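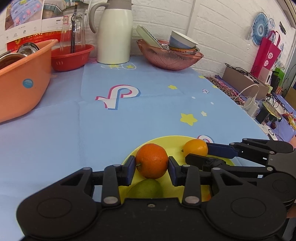

Which finger pads hold up best for round objects on a two-finger parallel-linkage gripper?

Soft silicone pads, Shore 30A or close to it, with a shallow texture. They deform enough to give a contact patch on a sphere, and they wear more slowly than foam.

Asked by Châu Tăng

Some detail, as the short version above got me only part of the way. I have two hand-held grippers on the bench, both two-finger linkage types with a camera on the body. The handles record finger width and pose, and the same fingers will later go on a pair of Lurkeck arms. I need to settle on a pad before collecting anything in quantity, and changing pads halfway through would mean throwing out the earlier recordings.

Candidates so far are the stock Kneath pads (firm, smooth) and a cast silicone pad from Brokdale (softer, 3 mm thick). Objects are fruit, cups and folded cloth. The firm pads are fine on cups. On fruit they slip when I lift with the wrist tilted. The soft ones hold, but the width reading no longer returns the same number for the same object. Is that a calibration problem or something I have to live with?

Mererid Parri

Both. The width reading comes from the linkage, so it has no idea how far the pad has compressed. With a 3 mm pad on each finger you can lose a couple of millimeters between a light squeeze and a hard one. On a rigid cup this hardly matters. On fruit you have the pad and the skin both giving way.

What I did on a similar setup:

Close the fingers on a steel gauge block at a light squeeze and record the width. Repeat at a firm squeeze. The difference is your pad compression. Do this for each gripper separately and do not assume the left and right units match. Mine differed by more than the pad effect I was trying to measure, and the cause was a loose pivot on one linkage.

Then zero the encoder with the pads just touching. Do not zero at full squeeze. If you zero at full squeeze, every light grasp will read too wide and the arm will replay it with too little force.

On pad choice, I ran a lift and tilt test with the firm and soft types. Eleven lifts per pad on the same orange, wrist rolled to a right angle after each lift. The firm pad dropped it 4 times. The soft one did not drop it. That is a small test and I would not quote it for anything other than oranges. Pears are worse for both because the sides taper, and the fruit tends to rotate toward the narrow end. Grip a pear at its widest point and approach from above if you can.

One more item. Look at the pad color against your objects and tablecloth. If you plan to use the camera view for anything, pads that contrast with the objects make it easier to see where contact is. Matte is better than gloss.

Manouchehr Kiani

soft pads. we used the firm ones for a month and went back. clean them with alcohol wipes or they get slick from the peel oil

Sioned Trevor

I agree with Mererid on zeroing, with one correction on the transfer to the arms. If the Lurkeck arms run in position mode, the replayed width has to be smaller than the object or there is no grip force at all. With a hand-held unit the trigger takes care of this without your noticing, as you keep pulling after contact. In the recording, the width stops changing at contact plus whatever the pad gives. A firm pad gives almost nothing, so the commanded width ends up nearly equal to the object width and the arm holds it loosely. A soft pad leaves some margin in the number. This is a reason to keep the soft pads even though the reading looks less repeatable.

If you can get at the controller, the cleaner method is to record the trigger position as a second channel and use that as the command. The Indus controller board has a spare analog input that will do it. Sample both channels on the same clock. I had them on separate clocks at first and the drift was around 3 frames by the end of a long recording, enough to make the fingers close early.

For two grippers working close together, also check the clearance between the housings. Wide bodies collide well before the fingers do, and the people holding them will steer around it by turning a wrist in a way the arms may not be able to copy. Test the tightest pose on the arms before you commit to a table layout.

Châu Tăng

Thanks. Gauge block test done on both units. The right one shows more compression than the left with the same pads, so I am taking the linkage apart to look at the pivots. Going with the soft pads and adding the trigger channel. Will post the wiring if it works.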